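Strata title (apartments)

Strata title is a form of property ownership used for apartments, townhouses and other buildings divided into separate lots. Each owner holds title to a lot and, along with every other owner, a share in the common property. The system began in New South Wales and has since been taken up, with changes, across Australia and in parts of Canada, where British Columbia also uses the word strata and most other provinces use condominium.

Lots and common property

A lot is usually the space inside an apartment, measured from the inner face of the outer walls, the upper face of the floor and the underside of the ceiling. Balconies, storage cages and car spaces may be part of the lot or may sit on common property with a right of exclusive use. The registered plan settles the question, and buyers are advised to read it before signing a contract.

Common property takes in whatever is not part of a lot. In most buildings this means the roof, foundations, outer walls, stairwells, lifts, driveways and gardens. Pipes and wiring that serve more than one lot are normally common property even where they run through a private wall.

Owners corporation

The owners together form a body known as an owners corporation, a body corporate or, in British Columbia, a strata corporation. It comes into being when the plan is registered and cannot be left by an owner for as long as that person holds a lot. It insures the building, keeps the common property in repair, holds records and enforces the by-laws.

General meetings are held once a year. Larger buildings often hire a managing agent to send out notices, collect levies and arrange tradespeople. The agent acts on instructions and has no vote.

Unit entitlement

Every lot is given a number called its unit entitlement. The figure fixes the owner's share of the levies and, where a poll is called, the weight of the owner's vote. It may be based on value, on floor area or on a mix of the two, depending on where the building is and when the plan was drawn.

Darkley, a low-rise block of 20 lots, is typical of the older pattern. Its ground-floor apartments have larger courtyards but carry the same entitlement as those above. At Jerport, a later building with shops at street level, the entitlements were set by a valuer and differ from lot to lot. An owner there with an entitlement of 25 pays two and a half times the levy of an owner with 10. 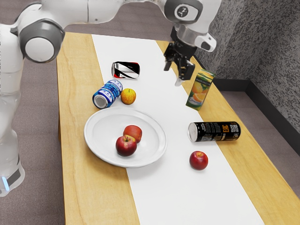

Gervásio Conceição has argued that equal entitlements are easier to live with than exact ones, as "people will put up with a small unfairness they can understand, but they will fight for years over a formula". He accepted that the approach works poorly where homes and shops share a building, and favoured separate budgets for the two in such cases.

Levies

Most owners corporations keep two funds. The first pays for day-to-day costs such as cleaning, insurance, power for shared areas and garden upkeep. The second is set aside for larger work — painting, roof repairs, new lifts — and goes by the name of capital works fund, sinking fund or contingency reserve fund. A special levy may be raised when neither fund will cover an urgent job.

Unpaid levies attract interest in many places and can be recovered through a court or tribunal. A person selling an apartment is usually asked for a certificate showing what is owing on the lot, so that it can be dealt with at settlement.

By-laws and renovations

By-laws deal with noise, pets, parking, rubbish and the look of the building from outside. Painting an inside wall seldom needs approval. Replacing carpet with hard flooring often does, and moving a wall or working on a bathroom floor generally calls for a vote, as waterproofing commonly forms part of the common property.

Disputes go first to the owners corporation, then in most places to mediation or a tribunal.

See also

Community title
Company title
Leasehold
Townhouse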